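Two-arm zipper task, gripper keeps missing the pull
Robotics Club Projects > Student builds

puston_lab
Posted 1 June 2024

Our club is doing the pouch task for the Virnum student challenge. One arm holds the pouch, the other grabs the zipper pull and opens it. We have 76 recorded demos and the trained policy still closes on air most of the time. The holding arm is fine. Is this a data problem or should we change the fingers?

tomoana4
Data. We had nearly 1000 demos before ours got decent at a drawstring bag.

dereck_b
I don't agree with that. Our team did it with 568 and half of those were bad. What helped was starting every demo from the same arm pose. How much does your pouch swing when you lift it?

puston_lab
A fair bit. The driver lifts it first and then brings the other arm in. We have three drivers and they all do it differently.

dereck_b
There you go. Pick one driver and do 40 clean ones before you touch anything else.

tomoana4
One driver gives you a policy that only works for that driver's habits. The rules say the judges place the pouch, so you need the variety.

Dušan Hubáček
I coach a school team and we went through this in May. You are both partly right. Variety in where the pouch starts is good. Variety in how people grab it is mostly noise. We wrote the grab down as four steps and taped it to the bench.

Also look at your wrist camera video at the moment before the fingers close. If the pull is still moving, have the driver wait. Ours were rushing because the timer was on.

puston_lab
Went back through the recordings. Our pouch is the gray mesh one with a loop strap on the slider, and we tell drivers to go for the strap. They come in with the fingers wide open on both sides of it. 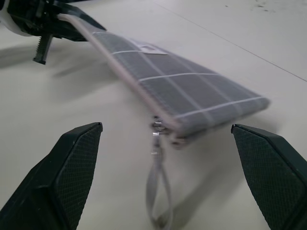

The trouble is the strap is soft, so if you close too low you only get the end of it. I think we should aim higher, near the metal part -- at least for the next batch.

tomoana4
Higher is harder to hit. I would stay on the strap and close slower.

dereck_b
Try ten of each and compare. Keep the lift the same for both.

puston_lab
OK. Will post numbers after the next meeting.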